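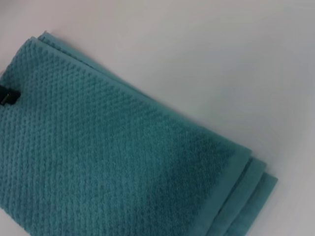 Robots at Work: A Guide for Young Visitors to the Larness Open Day

On 8th July, the Flikov Center in Larness opens its workshop to families and school groups. Visitors will meet two robot arms, Tomo and Jia, and watch them fold towels. This guide explains what the robots are doing and how they learned to do it.

Why is folding hard?

A wooden block keeps its shape when you pick it up. A towel does not. It droops, stretches, wrinkles and slides. Each time a towel is put down, it lands in a slightly different way, and the robot must work out where everything is before it can begin.

People use their eyes and their fingertips together when they fold. You can feel that you have picked up two layers of cloth when you wanted one. Tomo and Jia have no sense of touch, so they depend mostly on their cameras.

What does the robot look for?

Each arm carries a small camera close to its gripper, the part that works like a hand. The camera looks down at the cloth from a short distance. A computer then searches the picture for useful clues.

One clue is the hem, the flat band along the end of a towel. On a bumpy towel the hem is smoother than the middle, so the computer can tell the two apart. Another clue is shadow. A towel has thickness, and a soft gray line beside the cloth shows where the towel stops and the table starts. Corners matter most of all — a robot that can find a corner has a good place to take hold. 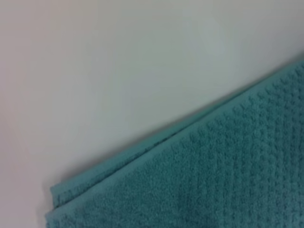

How did Tomo and Jia learn?

At first, a person guided the arms by hand through every fold. The computer saved the movements along with the camera pictures. Tomo learned from 2,696 of these practice folds, and Jia, who joined the Center the following October, learned from 3,694.

Practice does not make the robots perfect. They sometimes miss a corner or grip too much cloth. When this happens during a demonstration, the operator will spread the towel out and start the fold again.

Visiting the demonstration

Each demonstration lasts 7 minutes. Please stay behind the yellow line while the arms are moving, and keep bags and sleeves away from the tables. Questions are welcome once the operator has switched the arms off.

The Center can admit 300 visitors during the day. Children must be accompanied by an adult.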